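Speaker notes, robotics club showcase, June
Eskil talks, Chrysoula on the clicker and the timer
13 min incl. questions, DON'T run over

START
Hi, who we are, Clutevmont student robotics club. Two speakers, one project. Name is Bramimness, don't explain the name unless asked, it eats a minute.
Say the question early: can a club with no lab teach a gripper to handle cloth?
Short answer sort of. Long answer is the talk.

WHY CLOTH
Started with blocks like everyone. Blocks hold still. Grab it, it's the same block.
Cloth has no fixed shape, pick one corner and the rest goes wherever. Also it hides itself, a fold on top of a fold and the camera only gets the top one.
Mention Zepeda team here (our rivals at the Valten meet, be nice). They did cups. Cups went great for them. We picked cloth anyway.
Pause for the laugh, if there is one. If not, keep going

HOW WE COLLECT
Nobody drives a robot arm for this part. Person holds the gripper, camera rides on it, person does the task by hand. Later the arm learns from the recordings.
Good: cheap, quick, can do it in an ordinary room.
Bad: your wrist. Chrysoula did the longest session, let her say one line about it.
Total so far 1,429 clips. Of those 96 thrown out, mostly camera slipped or somebody forgot to press record at the start. Say the number slowly, people write it down.

THE TASK ITSELF
Next two slides, leave both up a while, don't read off the screen.
Point at the jaws first, then at the plaid cloth. Ask the room where THEY would grab it.
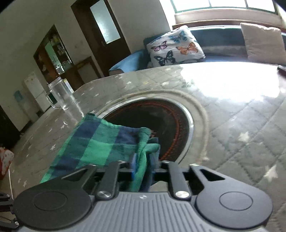
Same table, the cloth spread out more in this next one

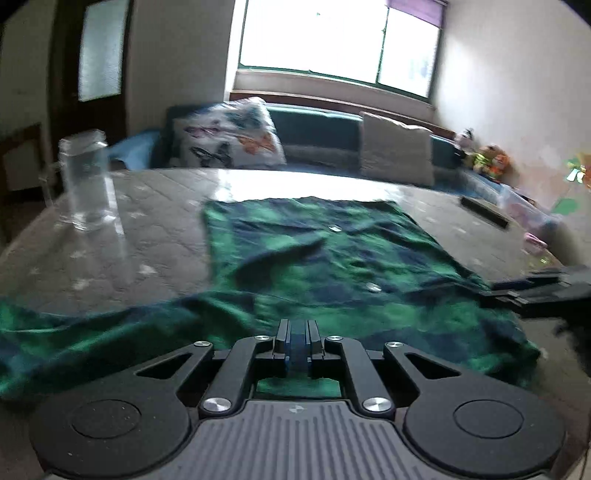 WHAT WAS HARD
1. Shine. Window light on the tabletop is a killer, the model took bright patches for cloth edges. We tried recording at other hours, helped a bit. Did not fix it.
2. Grabbing two layers when you want one. Still our most common miss. Slow approach is better, low angle is better, both together is slow and anoying to do by hand.
3. People are inconsistent. Eskil goes for corners, Chrysoula goes for the middle and shakes. Model learned a mix of the two and it was worse than either. So we wrote a one page rule sheet, everybody grabs the same way now. Should of done that in week one.
4. Clutter. We leave ordinary stuff on the table on purpose. Clean table model fell apart the first time a cup was near it.

RESULTS
Go slow here, it's the part the judges want.
Test was pick up cloth, move it, let go. Success 70 percent on the cloth we trained on.
New cloth, drops a lot. Don't give a number, we didn't run enough tries and someone WILL ask. Say that straight.
Video of the arm goes here. If it won't play, skip it, do not stand there clicking (see Valten, last time).

WHAT WE'D DO DIFFERENT
Rule sheet first.
More fabrics, fewer repeats of the same one. Towels, tshirts, something stiff.
Label clips the same day. We left it till the end and could not remember which session was which.
Tape the cable to the forearm.

NEXT
Folding. One fold, in half, that's the whole goal for fall.
Want more people recording, no coding needed, a session is short and we bring snacks. Sign up sheet by the door, Chrysoula holds it up NOW.

QUESTIONS, likely ones
Cost? Parts list is on the handout, back side.
Why not simulate it? We tried, sim cloth went through the table. Ask Chrysoula after, she has the clips.
Could it do laundry? No. Smile. Next one.
Thank the club advisor, thank the people who lent us rooms. Unplug the laptop before walking off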